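Speaker notes – Mimitz bench cell, kit review
Feb 8, 2025

Slide 1. Say what is being reviewed: the Mimitz two-arm kit with the Galen control package, supplied by Dimura. Scope is small sheet-metal handling on a bench. Welding and fastening are out of scope. Skip the company history.

Slide 2. Trial plan. 3000 cycles, split into blocks of 300. Same operator settings for every block. Point out that the settings file is in the handout.
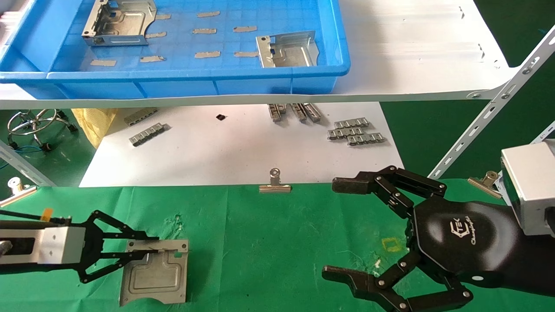 Part presentation is the weak point in most kits of this size. The supplier quotes for fixtured parts only, and we asked for loose presentation as well. With a stamped bracket the useful grip is the folded flange along the upper edge, where the parallel gripper has it on this slide. The embossed panel is a poor choice of contact. The yellow square on the mat is the target spot. Mention that the manual covers target teaching in two pages – both worth reading before the first run.

Slide 4. Change of end effector. The kit price includes one gripper per arm. A multi-fingered hand is a separate line on the quote, with its own spare parts list. Take the question on payload here if it comes up. Otherwise move on.

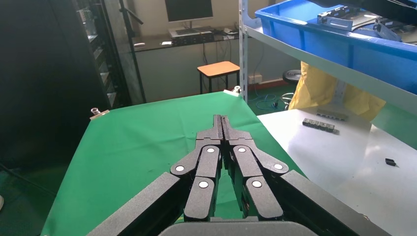
Photo: Chauhan

Wrist view, as the operator gets it in Galen. Both fingertips are in view with the narrow gap between them, so approach can be judged without the overhead feed. Note the small clamps at the far corners of the green cover. Fabric that creeps will shift a taught point, and the setup checklist should say so. It does not.

Slide 6. Support. Ticket 205 (calibration lost on restart) was closed with a patch. Ticket 776 (slow jog response) is open, fix promised for May.

Slide 7. Recommendation: extend the loan, hold the purchase order until 776 is closed. Leave this slide up for questions.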